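Diltcombe wine

Diltcombe wine is still white wine made from grapes grown on the slopes above the village of Diltcombe, in the south-west of England. It is sold mainly under the Annan and Omis labels.
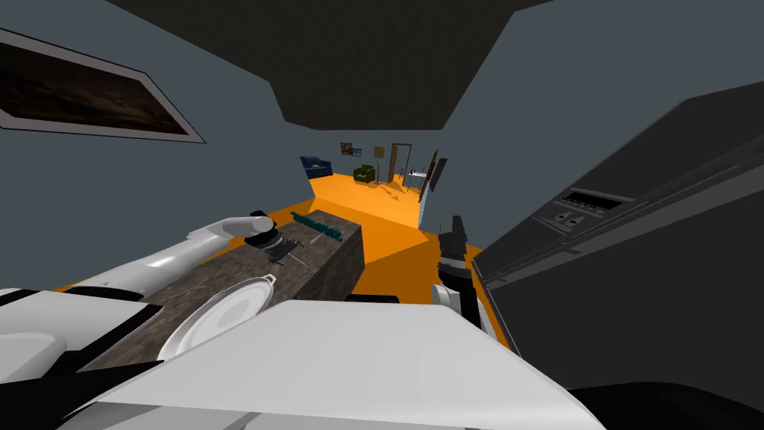

The name is used loosely. It has no protected legal standing of its own, and bottles described in shops and restaurants as "Diltcombe" have at times been blends with fruit bought in from other counties. The two main producers both claim to make the older and more typical version of the wine. Neither claim has much written evidence behind it.

Most Diltcombe wine is made from Lurkimov, a white hybrid grape that ripens early and crops heavily in cool summers. The wine is pale, high in acid and low in alcohol by modern standards. It is sold young, usually in the spring after harvest, and most of it is drunk within a short drive of where it was grown.

Claimed origins

Producers' leaflets and several travel guides state that vines were planted at Diltcombe by monks. The claim has been repeated so often that it now appears on the brown sign at the village edge, but its source is hard to find. The usual authority given is a field name, Vine Piece, which appears on an estate map. Field names of this kind are weak evidence. "Vine" was used in local speech for hops, for bryony and for climbing plants in general, and the field called Vine Piece faces north-east, on heavy ground that floods at its lower end. No grower has planted there in modern times.

A second account holds that the steep banks above the church are the remains of vineyard terraces. Similar banks are found on most of the neighbouring farms, including several where there is no tradition of wine at all, and they are more simply explained as the result of ploughing along the slope. A trench dug through one bank for a water pipe turned up broken tile and clay pipe stems.

What can be shown is that a small vineyard was planted as a hobby on the south slope in the second half of the twentieth century, was abandoned, and was later replanted by the business that became Annan. Everything earlier than that should be treated as unproven.

Setting

The vineyards lie on a single south-facing slope. The highest rows stand 200 metres above sea level, which is high for a vineyard in this part of the country and goes some way to explaining the sharpness of the wine. Spring frost drains well from the upper rows and collects in the lower ones, where growers have lost whole crops to a single cold night in May.

The soil is a thin stony loam over shale. Much is made of this in the marketing. Labels and tasting notes speak of a "slate" or "wet stone" character and suggest that it passes from the rock into the glass. There is no good reason to believe that it does. Vines take up minerals in tiny amounts and in forms that have no taste at those levels, and the same words are applied to sharp white wines from chalk, clay and sand. The drainage of the shale probably matters a good deal more than its flavour, which nobody has been able to measure.

Rainfall is high. Growers say that wind off the moor dries the leaves and keeps mildew down, and this may be so, but the vineyards are sprayed on much the same timetable as those elsewhere.

The Lurkimov grape

Lurkimov was bred for cold districts and brought into Britain as cuttings. Its parentage is disputed. The nursery catalogue that first listed it gave one pair of parents, a later edition of the same catalogue gave another, and the two cannot both be right. The name is also unexplained. A story told at the Omis cellar door traces it to a railway halt where the original vine was found growing through a fence, but no halt of that name has been identified and the story does not appear in print before the cellar door opened.

The vine is vigorous, with large, slightly furry leaves and loose bunches. It resists botrytis fairly well. Its skins are thin, and wasps do a lot of damage in warm Septembers. Growers value it because it gives a crop in years when better-regarded varieties give next to nothing. They are less ready to say that it is liked for its taste. Unripe Lurkimov smells of cut grass and green apple; ripe Lurkimov has a hint of elderflower, and sometimes a rubbery note which winemakers try to hide with sugar, blending or early bottling.

The largest single planting, owned by Annan, is stated to hold 3,419 vines. The figure has been printed on the back label for so many seasons without alteration that it cannot allow for deaths and replanting, and is best taken as the number first put in the ground.

Production

Picking starts in the last days of September in a warm year and can run into late October. It is done by hand, mainly because the slope is too steep for a harvester. The phrase "hand-picked" on the label is accurate, but should not be read as a sign that the fruit has been sorted with special care.

Grapes are pressed in whole bunches and the juice is left to settle overnight in the cold. Sugar is added before fermentation in most years. This is legal and common in cool regions, though it is rarely mentioned on tours. Fermentation takes place in steel tanks with bought yeast. Omis has described one of its wines as "wild fermented", while also listing a cultured yeast on the technical sheet supplied to merchants. The company's answer is that the fermentation begins by itself and is then helped along.

The wine spends three months in tank before it is filtered and bottled, generally in February. A small amount goes into old barrels and is sold at a higher price. In blind tastings held by the local wine club, members did not reliably pick out the barrel version, and several preferred the cheaper one.

Labels and styles

Annan is the drier of the two main brands. Its standard bottling is very sharp when released and is often recommended with oysters, a common suggestion for wines that are hard to enjoy without food.

Omis is softer and keeps a little sugar. The firm's best-known product is Omis 365, named, according to the label, for the number of days the wine spends resting before sale. The arithmetic does not work. The wine is bottled in February and has regularly been on shelves by Easter, which leaves far less than a year even when counted from harvest. Later printings dropped the explanation and kept the number.

Both firms have tried sparkling versions. Annan's is made by second fermentation in the bottle and has been fairly well received. The Omis sparkling wine is carbonated, a fact given in small type on the back.

Reputation

Diltcombe wine is well liked locally and little known elsewhere. Its producers display a large number of medals, but these need to be read with care. Many come from competitions in which a high share of paid entries receives some kind of award, and a bronze or "commended" sticker says little more than that the wine had no serious fault. Medals won by one vintage have also been shown on the shelf beside another.

Critical comment has been mixed. Supporters point to freshness, low alcohol and the short distance between vineyard and table. Detractors say that the wine costs as much as far better bottles from abroad and that visitors are paying for the view. Both points can be held at once. Prices are driven by small yields and hand labour, and a high price does not by itself show that anyone is being overcharged, but it does invite comparisons that the plainer wines do not survive.

Claims that Diltcombe wine ages well rest on a handful of old bottles opened by the producers themselves, at events arranged to sell it. Bottles kept by private buyers have turned up from time to time at country auctions, where they were mostly brown.

Visiting

Annan and Omis both run tours in summer, ending with a tasting. The Omis cellar door is closed on Mondays. A walking route signposted as the Monks' Vineyard Path runs between the two and takes in Vine Piece, where the lower gate is often under water until late spring.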